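Dinner at the Moriarty, and other questions I get about Tustcombe

I go to Tustcombe every chance I get, and my inbox fills up after each trip. These are the things people ask most!

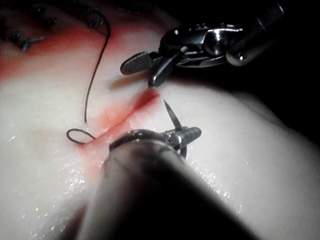
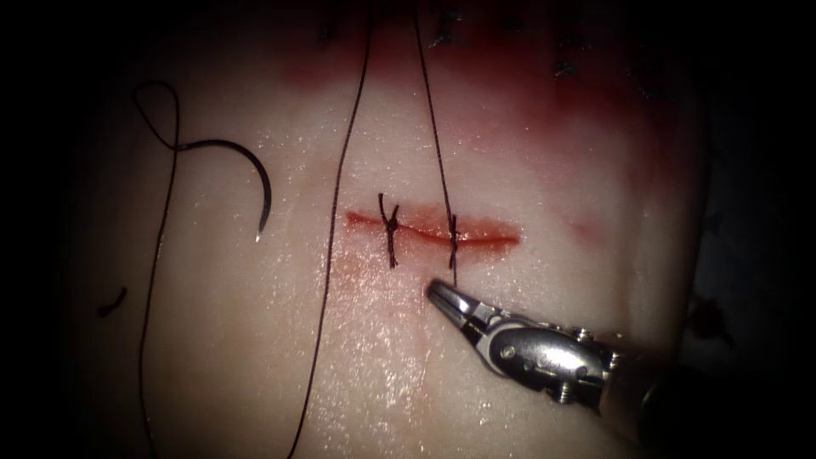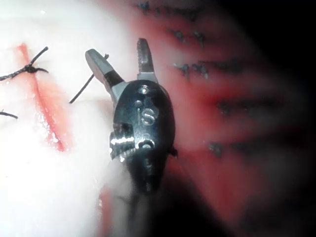
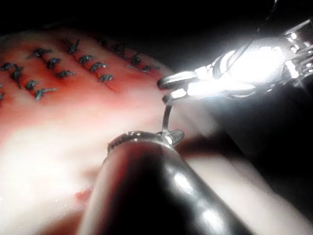

Seon-mi Noh

What is the Moriarty?
A restaurant at the top of the old lighthouse on the Dimstead side of the harbor. You eat right under the lamp room, with water on three sides — I love it up there.

Is there an elevator?
No, only stairs, and they get narrow near the top. Wear shoes you like.

Do I need to book?
For dinner, yes. In December I'd write 2 months ahead, as it fills up with office parties. Lunch is much easier, and I have walked in twice without a reservation.

What should I order?
The fish soup! It comes with dark bread and far too much butter. Our table of four also shared the plum cake and wished we hadn't shared it.

Which window is best?
West, for the sunset over the ferry lanes. If you get the east side you still see all the lights in town come on, so don't be sad about it.

How do I get there?
Take the Brudetti ferry to Dimstead and walk 400 yards along the sea wall. The last boat back leaves early in winter, so check the board at the dock before you go up.

Can I bring kids?
Sure, mine had a great time. Ask for the booth by the stairs.

Last updated May 2, 2022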